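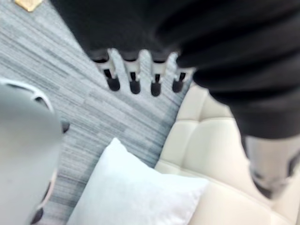

2 September 2018
by Gemma Grasso

The living room reset, or how I fell for my couch all over again

I've been putting off the living room all summer. The kitchen got its turn in the spring, the hall closet got a very quick and slightly violent turn when the door stopped closing, and the living room just sat there collecting sweatshirts. Then Agata called to say she'd be passing through Ulham on her way up north and could she stay a couple of nights, and suddenly I had all the motivation in the world!

So I took a whole day for it. Coffee, windows open, the loud playlist, phone in the bedroom. I love a day like that. I know plenty of people would rather have a tooth out, but give me a messy room and nowhere to be and I'm happy until supper.

Clothes first, always

My one firm opinion about tidying is that clothes have to leave the room before anything else happens. They make everything look worse than it is. You pick up the black cardigan and the other black cardigan and the thing you thought was a cardigan but is really a scarf, and there's a whole chair under there.

I used to fold as I went and it took forever, because I'd find a loose button and go looking for the sewing tin and that would be the end of the morning. Now everything goes in one heap on the bed, inside out or not, and I shut the bedroom door on it. The heap is for the evening, with a movie on. (I didn't get to it until the next evening. Fine.)

Dark clothes on a gray carpet are a special case, by the way. I have walked past a pair of tights for what must have been a week. If your floor is gray like mine, get down low and look across it with the lamp on. You'll find things! I found a glove, a hair tie, and a receipt from Bidport for 16 dollars that I'd been hunting for ever since I tried to return the shower caddy.

The couch

OK, the couch. I've written about it before, back when I was still a little nervous about having bought it, and a few of you asked how a cream leather sofa is holding up in a house where people eat toast on it. It's holding up great! I got it secondhand for 300 from Daichi Minami when he moved out to Lloyd, and he carried one end of it up my stairs himself, so I still owe him lunch.

It's a puffy, old-fashioned kind of thing, buttons in the back and deep channels down the seat, and those channels are where the crumbs live. My routine goes like this. Brush attachment on the vacuum, lowest setting, and follow the channels from back to front so you aren't just shoving everything into the crease. Then a soft cloth that's been wrung out so hard it's barely damp, one section at a time. Then a dry cloth over the same section before moving on. I do the armrests last, and I do them twice, since that's where hands go and where mugs shouldn't go but do.

For the button tufts I use an old makeup brush. It feels ridiculous and it works so well. Just flick from the middle outward along the creases and the dust comes right up. Hertta Riihimäki left me a comment about it back in February (hi Hertta!) and I have never gone back to poking at it with a cotton swab.

I don't put any product on it more than twice a year. I have a jar of leather cream called Serkalon that came with the couch, and I'm going through it so slowly that I expect it to outlive me. A dab the size of a pea, rubbed in with a circle, left alone overnight. That wasn't on the list this time. I wanted Agata to be able to sit down.

The long headrest pad along the top comes in for more abuse than any other part, what with everybody leaning back on it, so I go over that with the damp cloth too and check the seam while I'm there. It has a strip of pale sage green at the bottom that I didn't even notice for the first month I had it. Now it's one of my favorite details. I keep thinking I should pick the color up somewhere else in the room, maybe a lampshade, and then I look at lampshade prices and calm down.

Last of all, the blue pillow goes back. I'm very attached to this pillow. It's a muted, tealy sort of blue, a bit fuzzy, and against the cream it does more for the room than anything else I own. I like it at the end by the little round table, tipped up on its point a bit, so it looks like somebody might come and sit there with a book. 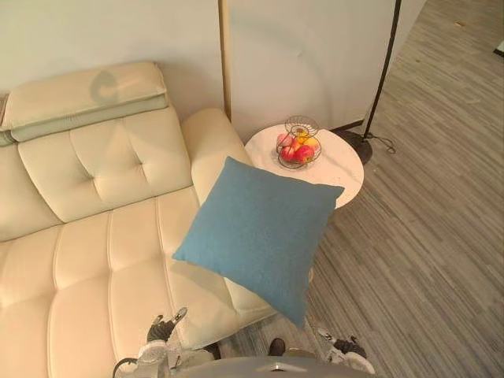 The pillow question

I've gone back and forth on how many pillows a couch needs. There was a time I had so many that guests had to hold them on their laps, like passengers with luggage. My friend Annunziata Valentini has none at all and her couch looks like a waiting room (sorry, Nunzia, you know I love your house). For me it's 2 at most, and this week it's just the blue one, with its partner in the wash.

If you have a woven one like this, a lint roller beats the vacuum by a mile. Short strokes, all in one direction, then pick it up by the sides and give it a good shake outdoors. I don't karate chop the top. I tried it once after seeing it in a magazine and it looked like the pillow had been in an accident.

And then the floor

I leave the carpet until the very end, so that whatever comes off the couch gets picked up too. It's gray with a stripe to it, and the stripe is a gift if you like vacuuming as much as I do, because you've got your lines drawn for you already. Go with them the first time, slowly. Then go across. The second pass always brings up more than I expect and I stand there looking into the canister like it's a prize.

Under the couch I do by hand with the crevice tool, lying on my stomach. This time's haul: a pencil, a bottle cap, four almonds, the lid of a lip balm I threw away in the spring. I also stepped on one of the almonds later, so clearly there were five.

I got a bit carried away at this point and checked the step counter on my phone, and I'd done 3,978 steps without leaving the apartment, and that was only what it caught when I had it in my back pocket after lunch.
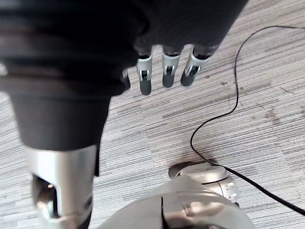
Anyway, by then it was getting on for late afternoon and the only thing left was the edge along the baseboard, where the vacuum never quite reaches. I do that with a barely damp rubber glove, dragging my fingers along toward me, and the fluff rolls up into these little gray sausages. So satisfying! Rinse the glove, do the next stretch, stop when your knees tell you to.

Agata arrived the next day, dropped her bag in the middle of my beautiful carpet, and lay down flat on the couch with her shoes hanging off the end. She slept for an hour with the blue pillow over her face. I made pasta.

I still want to do something about the side table, which wobbles if you lean on it, and I need a proper spot for the remote. If anyone has a good fix for a wobbly table leg that doesn't involve folded cardboard, please tell me in the comments. The bookshelf is next, and I've already moved one book.

Last updated: February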